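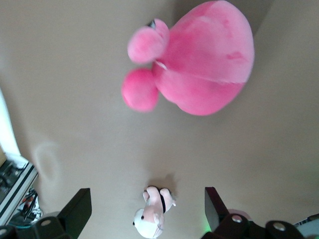
Ticket: Gelton cell, gripper drops or skews soft items
Opened by: Casimiro Casado
Site: Irnberg, bench 3
Status: Closed, one follow-up open

Problem as reported
Gripper closes on small plush toys, lifts, and the toy slides out or turns before it reaches the bin. Large plush toys mostly make it. Small ones fail on nearly every other try when they are lying on their side. No fault code on the Kider controller. The log shows "grasp complete" each time, including on the drops.

Setup
Two-finger gripper with flat black finger plates, wrist camera looking straight down, beige work surface. Program is the standard pick routine from Eichhorn with our own bin positions. Nothing in the program was changed before the problem started. Finger pads were last replaced in May.

Log

8:40 – Ran the pick routine with one large and one small plush on the surface. Large one picked fine. Small one turned in the fingers on the way up and fell back. Repeated with the small one in the same spot, same result.

9:05 – Checked air and power to the cell. Both normal. Gripper is electric so air should not matter, but the bin gate uses it and I wanted to rule out a low supply alarm being hidden.

9:20 – Wiped both finger plates with alcohol. There was lint on the inside faces, more on the left. Pick rate got a little better and then went back to where it was.

9:50 – Opened and closed the gripper by hand from the pendant at slow speed. Right finger reaches the middle slightly before the left. You can feel it with a strip of paper between the plates: the paper gets pushed left before it is held.

10:15 – Stopped the cell, locked out, checked the screws on the gripper housings. Two on the right side were loose. Not falling out, but they turned with almost no effort. Left side was tight. Took the loose ones out, cleaned the threads, put them back with medium thread locker and torqued to the value on the Eichhorn sheet.

10:40 – Homed the gripper and ran finger centering. Controller asked to save the new zero. Saved. Paper test is now even on both sides.

11:00 – Grip force was still set for the hard parts we ran last month. On soft items the controller sees the first resistance from the stuffing and calls it a grasp. Changed the item type to "soft" and set closing dwell to 3 seconds so the fingers keep squeezing before the lift.

11:30 – Ran 15 picks, small plush only, turned a different way each time. No drops. One came up crooked but stayed in the fingers to the bin.

Cause
Loose screws on the right housing let that finger shift, and the wrong item type made the controller report a good grasp too early. Either one alone might have been tolerable. I did not test them separately.

Parts used
None. Thread locker from the bench drawer.

Notes for whoever has the cell next
– Item type does not reset when you load a new job. Check it on the second settings page before you start.
– If you take the fingers off for any reason, run centering again and save the zero.
– Lint builds up quickly with fluffy items. Wipe the plates at every shift change while this job is running.

Follow-up
Housing screws should be on the 3,000 cycle check and they are missing from our copy of the list. I have asked Kider for the current version. Leave this item open until the new list is posted at the cell.

– C. Casado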